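**Clellent Joint Sealant, Grade 34**

Clellent is a flexible sealant for joints between outdoor paving slabs. It is supplied by Skornik in cartons of 5 cartridges, in pale grey or sand.

- Joint width: 3 mm and above
- Shelf life: 2 years, unopened

Joints must be brushed clean before filling. Primer is sold separately -- see the Tănase range. 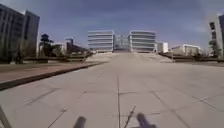 Large paved areas and approaches

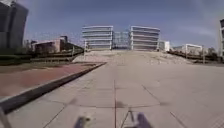

Orders for delivery in October should be placed with Ionuț Sima at the trade desk. Cartons that have been opened cannot be returned.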